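Fitted sheets that stay put on a deep mattress, is there such a thing?

Started by efthymia_k
January, 9:14 pm
26 replies | 478 views | Share

efthymia_k wrote:

Hello everyone, I've been reading this board for ages (mostly the laundry section, I admit) and have finally made an account because I'm losing my mind over bedding. We bought a new mattress before the holidays, a big thick thing from Storka with a pillow top on it, and it's lovely to sleep on, I have no complaints there. But not one of our old fitted sheets will stay on it. I get three corners down, walk around to the fourth, pull it over, and the first one pops off like a shower cap. My husband sleeps like a washing machine and by morning there's a corner up around his ears.

So I went and bought a new sheet, a Ravolo one in the "sand" color, which said "deep" on the packet and nothing else. I only measured afterward, silly me, and the mattress is 40 centimeters with the topper (my tape measure is my mother's, it only does centimeters, sorry!). The sheet just about goes over but then it has all this slack in one direction and none in the other. 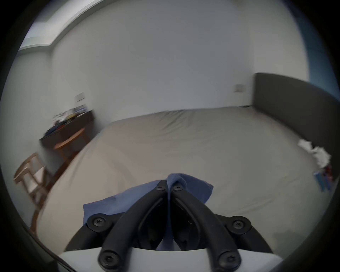 What I want to know before I spend any more money is whether I should be looking for a deeper pocket, a stretchier fabric, or those clip things with the elastic. My sister swears by the clips. My mother-in-law says fitted sheets are a fad and I should learn to do a proper hospital corner like a grown woman. I love her dearly, but I do have a job.

Any advice very welcome, and thank you in advance for reading all this.

Efthymia

dionysis_mav wrote:

Welcome, Efthymia! You picked a good one for your first post because I have strong feelings about this and my family has stopped listening to me on the subject.

Deeper pocket, every time. The word "deep" on a packet means whatever the company wants it to mean. I've had "deep" that wouldn't cover a camping mat. Look for the number, and if there isn't a number, put it back on the shelf. For your mattress I'd want the pocket to be a good hand's width more than the mattress is tall, so there's something to go underneath. If the elastic is sitting on the side of the mattress instead of under it, it's coming off, and no amount of clever tugging is going to help you.

Also check whether the elastic goes all the way around or only sits in the corners. The cheap ones only have it in the corners. My wife bought two like that from a market stall and they lasted until the first wash, then they sort of gave up. We use them now to cover the garden chairs.

Dionysis

periklis.a wrote:

I'm going to disagree with Dionysis a little, and I say this with affection because he was very kind to me in the damp closet thread.

Too much pocket is as bad as too little. We went that way on a mattress about as thick as yours and had a great wad of material underneath that worked itself loose on one side every night. What fixed it for us was changing to a jersey sheet. It's T-shirt material, it gives in both directions, and it hugs the thing. Plain woven cotton doesn't stretch at all, so either the size is right or you suffer.

One more thing, which took me years to learn. The sheet has a long way and a short way, and on a bed that's nearly square it's very easy to put it on turned a quarter round. Slack in one direction and none in the other, you said? I'd bet you a coffee. Have a look for the care label. On ours it goes at the bottom right corner, but the makers don't all agree so you may have to test it once and then mark it yourself. I put a couple of stitches in red thread on the inside hem.

efthymia_k wrote:

Oh my goodness, Periklis. I have just been upstairs with the tape measure and the sheet is twenty centimeters longer one way than the other. I've been putting it on sideways for WEEKS. I owe you the coffee.

I'll try it the right way round tonight and report back. I do take Dionysis's point about the elastic too, because on this one it's only in the corners, now that I've turned it over and looked.

babis_t wrote:

Charalambos here, good evening all. I worked in hotel housekeeping for a long time, 152 rooms at the last place, and I'd like to put in a word for the mother-in-law.

A flat sheet, properly tucked, doesn't come off. We didn't own a single fitted sheet in that building. They're awkward to fold, they don't go through the pressing machine nicely, and the elastic is always the first thing to die, so you throw away perfectly good cotton because of a bit of perished rubber. A flat sheet has no elastic to perish. When it wears thin in the middle you can cut it and join the outside edges together and get a few more years out of it, as my grandmother did with all of hers.

The corner takes ten minutes to learn. Tuck the foot end in first. Take hold of the side about a forearm's length from the corner and lift it up onto the bed so it makes a triangle. Tuck in what's hanging below. Then bring the triangle down and tuck that in too, flat, with your palm facing down so you don't scrape your knuckles. For a mattress as tall as yours you need a generous sheet, so buy a size up from what the bed is called. Don't be mean with it.

dionysis_mav wrote:

Charalambos, with respect, you had a staff! I have one bad knee and a bed that's jammed in against the wall. I'm not lifting that mattress four times to tuck a triangle.

babis_t wrote:

You don't lift it, my friend, you slide your hand in. But I grant you the wall is a nuisance. Pull the bed out a little, make it, push it back. If it's too heavy to move, kneel on the bed and do the wall side first while you still have your strength and your good humor.

periklis.a wrote:

Wall side first is the right advice for fitted sheets as well. I'd go further and say the far corner by the headboard first, always, then the one diagonally across from it at the foot, then the other two. If you go around in a circle you end up fighting the last corner, and if the last corner is the one you can't reach, well, you'll say things the neighbors can hear.

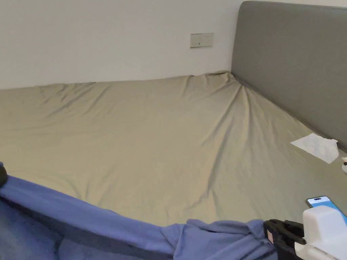
The other half of it is what you do after all four are on. Most people stop there. I go along each side and run my hand under the edge to pull the hem flat beneath the mattress, especially by the head, where it likes to bunch. It's a minute's work, and I find it stays quiet for the whole week if I do it, and by the third night it's wandering if I don't. My son says I'm fussy. My son sleeps on a bare mattress half the time, so I don't take notes from him.

efthymia_k wrote:

Reporting back! On the right way round it is SO much better. All four corners went on without a fight. It isn't perfect, there's still some looseness in the middle when we've both slept on it, but nothing around anybody's ears this morning. I feel foolish and delighted in equal amounts.

I did try Charalambos's triangle on the spare bed with an old flat sheet and, do you know, it looked really smart. I sent a picture to my mother-in-law and she rang me straight away, which she never does. But I can't see myself doing it every week on the big bed, not with work and the school run.

So now the question is the fabric. Has anyone tried the stretchy ones from Hanex? I've seen them at Stamatopoulos on the ground floor by the towels. The girl there was very nice but I think she'd have told me anything.

dionysis_mav wrote:

I have the Hanex one in gray. It's decent. The elastic goes all the way around and it's thick elastic, about the width of my thumb. My complaint is that it's warm, and I'm a warm sleeper to begin with. Fine for January, and I'll be cursing it by summer. It also picks up every bit of lint in the wash, so do it by itself or with other bedding and keep it well away from towels.

And may I just say I'm glad it's sorted, but I was right about the elastic.

periklis.a wrote:

You were right about the elastic.

I don't have the Hanex. Mine is an old one with the label washed blank, so no help to anybody. I'd agree jersey pills a little with age. Turning it inside out for the wash seems to slow that down, and I wouldn't use a hot dryer on it, or on any elastic really. I hang ours over two lines so it doesn't stretch in the middle.

babis_t wrote:

On the heat: Dionysis is correct that jersey sleeps warm. If your husband moves around a lot at night he may be too warm already. A crisp plain cotton, nothing fancy, will be cooler. Please don't let anyone sell you 700 thread count as a cooling sheet. The very high counts are a dense cloth and in my experience they hold the heat, and you pay double for the privilege. The plainest sheets we ever had were the ones guests asked about.

And wash anything new before you decide if it fits. Cotton takes up a little the first time. I've seen a whole delivery go on beautifully out of the packet and then come back from the laundry too short by a palm.

efthymia_k wrote:

That last part is very good to know, I would never have thought of it. Ours has only been through once.

I think my plan is to keep the Ravolo for now, put a red stitch in the hem like Periklis, and look for a plain cotton one with elastic the whole way round and an actual number on the packet. If I can't find that by the spring I'll try my sister's clips, and if the clips fail I suppose it's triangles for me.

dionysis_mav wrote:

On the clips: get the metal kind if you get any. The plastic ones snap when you're lying there at two in the morning and it sounds like a mouse trap going off. I speak from experience and so does the cat.

spyros_ch wrote:

Can I jump in with a related one? Mine isn't the sheet at all, it's the mattress protector underneath. It slides, and it takes the sheet along with it. Ours is the quilted sort with a strap at each corner, and the straps have gone baggy. Is there any point sewing new elastic on, or do I just replace it? It's otherwise perfectly good and I hate to throw it out.

Spyros

babis_t wrote:

Sew it, Spyros. Wide elastic, a double row of stitching, and cut it shorter than you think you need. If you're not handy with a needle any alterations place will do it for very little. Put the protector on with the quilted side up and smooth it out well before the sheet goes over, or you'll be chasing wrinkles that aren't in the sheet in the first place.

spyros_ch wrote:

Thank you, I'll have a go this weekend. I've got elastic left over from a pair of pajamas, and if it's too narrow I'll come back and ask what to buy.

Page 1 of 2 | Share | Comments: 26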